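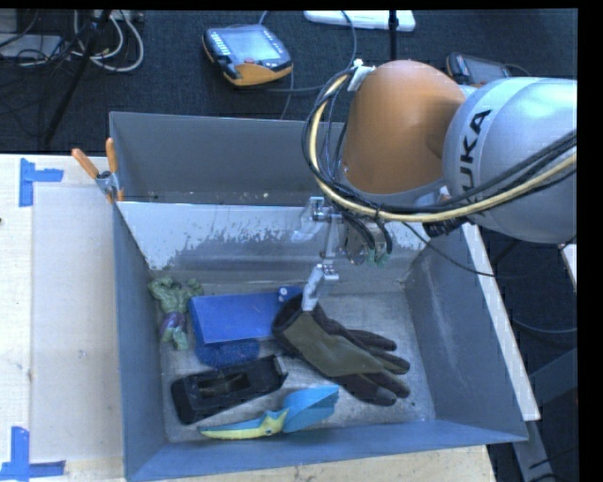
How to clear out a mixed parts bin

By Maribel Tello

18 shares | 15 comments

Start with whatever is on top. Gloves and boxes go first, as they hide the small stuff. Pick a glove up by the cuff and shake it over the bin so any screws fall back in.

Open every box before you set it aside. Put like with like on the table: gloves, boxes, loose pieces. Match gloves into pairs and keep the singles for a month.

Wipe the bottom of the bin with a damp rag and let it dry. Heavy items go back first, laid flat. Gloves go in last, fingers down, so you can grab the cuff.

69 people found this useful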